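Sotargate Extends Household Storage Grant to Renters

The Sotargate Housing Office will open its household storage grant to renters beginning in February. The program, which until now has been limited to owner-occupied homes, pays up to $400 per household toward shelving, cabinets and other fixed or freestanding storage.

The change follows a survey of tenants in the Momura and Kokero districts, where most apartments were built without closets. The office received some 500 responses. A lack of storage was the complaint named most often, ahead of noise and parking.

Under the new rules, renters may apply without written consent from a landlord if the item can be removed without damage to walls or floors. Built-in units will still require consent, and a copy must be attached to the application. Secondhand furniture is eligible when it is bought from a registered dealer and a receipt is provided.
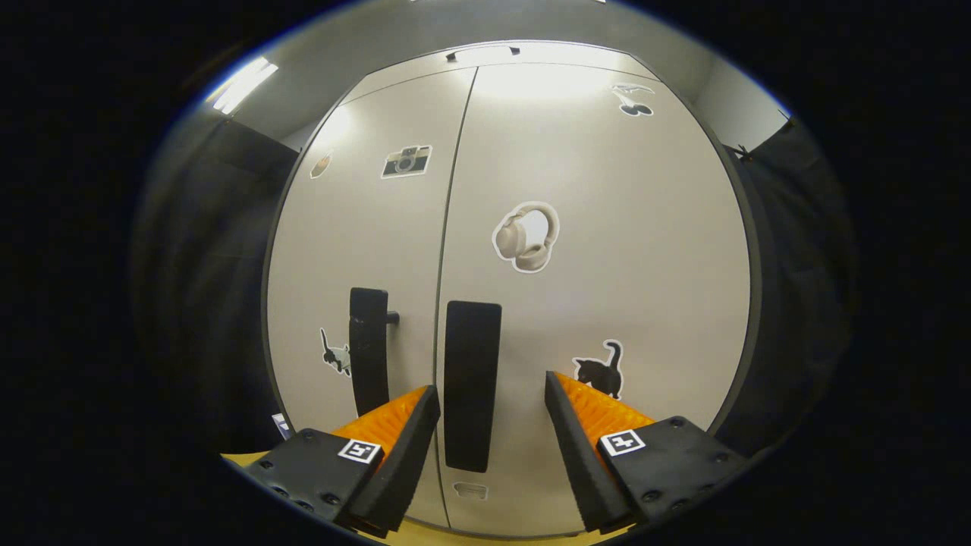
Tenants in Kokero had asked for the consent rule to be dropped altogether, one resident told the office during the comment period, adding that a landlord who takes months to answer a letter can hold up even a simple set of shelves. The office has kept the rule for built-in units but will now treat a request as approved if the landlord does not reply within 30 days.

Applications will be accepted at the main office and at the Ravn Street branch. Households that received a grant under the earlier program may apply again after two years. Payment is made within 20 days of approval — by bank transfer or by check, at the applicant's choice.

Forms are available in print at both locations.

Sotargate Housing Office | Contact | Accessibility | Back to top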